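Final Report: Setup and Upkeep of the Table Cell
Fulgencio Tapia
Lab practicum, section 2

1. What the job was

Take over the table cell from last term's group, get it running again, write down how to look after it. The handover notes were half a page and most of that was passwords. So this report is partly for the grade and partly for whoever gets the cell next.

I did not write any of the control software. My part was mounting, cables, finger pads, camera checks, and the table layout. The Vernach scripts were already on the machine and I left them alone except for one config file (see section 4).

2. State of the cell at the start

- Finger pads worn on one side, glue showing at the corners
- Wrist camera cable rubbing on the linkage every time the gripper closed all the way
- E-stops worked but had no labels
- Home position off, arm parked low over the table
- No tape marks or drawing for where the table objects go

The last one cost the most time. Every person who ran the cell set the table a bit different and then asked why the results moved.

3. Mechanical work

Pads first. Took off the old ones with a plastic scraper, cleaned the metal with alcohol, let it dry, new green pads on. Press for 2 minutes each. I did one pad too fast and it slid down overnight, had to redo it. Check the bolts on the linkage while you are in there. One was loose on the left gripper. Thread lock from the Proline kit, small drop only.

Cable: rerouted it on the outside of the wrist with a loop big enough for the full turn. Test is simple, rotate the wrist 90 degrees each way by hand with power off and watch the loop. If it goes tight, too short. Mine was too short the first time.

E-stops: pressed each one with the arm moving slow, both arms have to stop. Do this every time before a session, not just the first day. Then reset from the handheld controller, and wait for it to come all the way back before touching enable. If you hit enable early it faults and you start over.

4. Home position and camera

Home was off becuase someone had saved a new pose over the old one. Put the backup values back in the config and saved a second copy on the Deller drive. Please don't delete it.

Wrist camera: wipe the lens, open the preview, both finger pads should be in view when the gripper is open. If only one shows, the bracket has turned. Loosen, straighten, tighten, look again. It took me 31 tries across one afternoon to get both wrists to match, mostly because I was tightening one screw fully before starting the other. Do them a little at a time.

5. Table layout

Objects we use: the serving tray with a plate, knife and fork, a small metal tray, and hand tools and kitchen things that change with the task. The serving tray is the anchor. Set it first and put everything else down relative to it. Shiny metal is hard for the wrist camera, you get reflections off the inside of the small tray, so turn it a bit if the preview washes out.

6. Grasp checks

After any pad or camera work, run the grasp check. 15 closes per gripper on something soft, then on something with a hard handle. Look at the pads between runs. If they have shifted at all, stop and reglue, it only gets worse.

Results: after the second pad job no slip on the soft object. Hard handle slipped early on when the fingers came in crooked. Fixed by lowering the approach speed. Fourie asked if the force should go up instead, I tried it and the pads started to peel, so no.

7. Problems still open

- Left gripper closes a little slower than the right. Don't know why. Not the cable.
- Spoon pickups fail more than anything else, did not have time to look into it
- Spare pads are almost gone, order more before February
- Cables by the controller need to be tied up properly, I only got to half

8. Photos
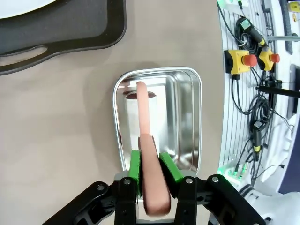
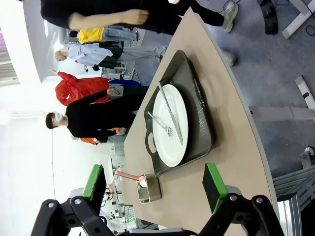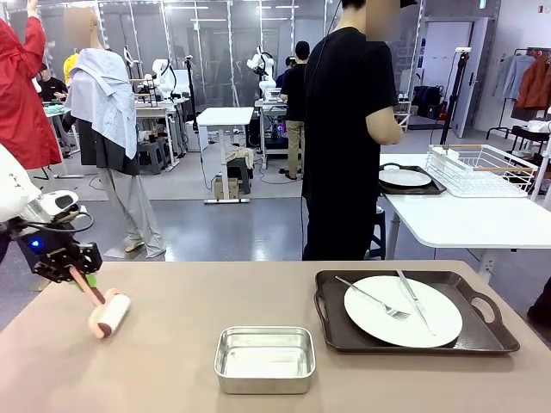
Fig. 3. Left gripper holding the lint roller by the handle, small metal tray and the serving tray with plate, fork and knife to the right of it.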